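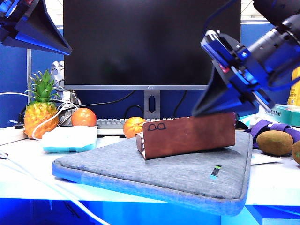

Home | Issues | Articles | About

3.2 Abrasion of woven covers

Swatches from the Grulside and Vavska mills were rubbed for 1000 cycles under a fixed load. Mass loss was recorded after every 128 cycles. Plain weaves lost fiber early and then leveled off; brushed weaves kept shedding past cycle 300. Edge binding was excluded from the mass figures.

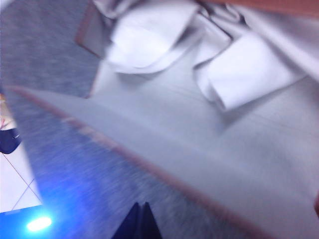 Figure 4. Pale gray fabric with a brownish-red edge stripe, under crumpled white cloth.

Creasing had no clear effect on the rate of loss (Section 4).

Shares: 121

Related articles
Dye transfer in the Wivden trials
Sydorenko pilling scale, revised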